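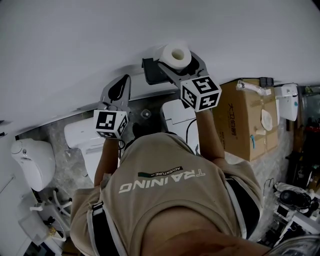

Figure 4.1 A pair of hand-held grippers with their marker cubes. The right one has its jaws around a toilet paper roll.

Chapter 4: Looking After Your Grippers

I learned gripper care the embarrassing way. My first pair ran 1,428 grasps before I so much as looked at the screws, and by then the left finger wobbled like a loose tooth! Stavros Mladenović, who ran the bench next to mine at Melosik, handed me a hex key and walked off.

So this chapter is all small jobs. We'll start with the marker cubes (wipe them with a dry cloth, and please don't pick at the corners), then move on to the jaws, the finger pads and the cables. I check my jaws every 400 grasps and write the number on a strip of tape. Liên Quách keeps hers in a spreadsheet, and that's fine too.

Before you read on, grab a soft roll of paper and your two grippers. Section 4.1 starts with the jaws wide open.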